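Wenley Marble-Look Table Sheet
3 min read
Print | E-mail

I've had the Wenley sheet on my bench since February and I'm still a little in love with it! It's a big glossy sheet printed to look like marble, pale gray-white with brown and tan veins wandering through it, and you just unroll it over whatever ugly surface you've got. We sell it in two finishes, glossy and satin, and I'm a glossy person all the way (Tyyne Rissanen, who packs most of your orders, will argue for satin until closing time).

It comes 40 inches wide and 50 long, which covers most work tables with room to spare at the ends. Going over rails or slats? Fine, just tug it flat before you tape the corners. Small metal parts are so much easier to find on the pale background, and I used to lose clips constantly.
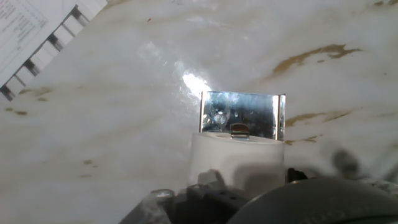
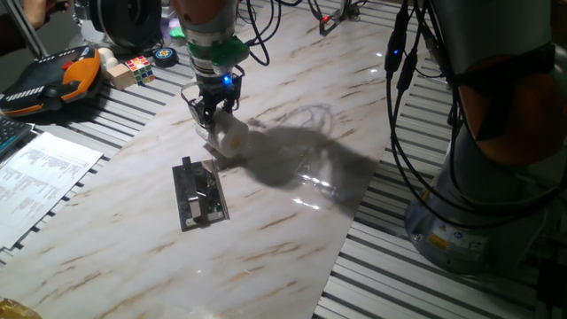 Glossy Wenley sheet with small parts on top. The veining shows in both views, and the second one has the slotted aluminum table beside it.

Now, glossy does mean shiny. Put it under bright overhead lights and you'll get glare, so if that bugs you, try moving your lamp before you give up on it, or go satin like Tyyne.

For cleaning I use a damp cloth and a drop of dish soap. Please don't cut on it! I did that to my first one and the line is still there. Hot pans are a no too, and so are soldering irons.

It ships rolled in a tube, and the ends will curl up at first. Leave it face down for about 30 minutes with a couple of heavy books on it and it settles nicely.

Want something thicker? Have a look at the Holano pad, same pattern with a soft backing. Questions go to me, Joni Lehtinen, at the Bestedano shop counter or through the order form.

Print | E-mail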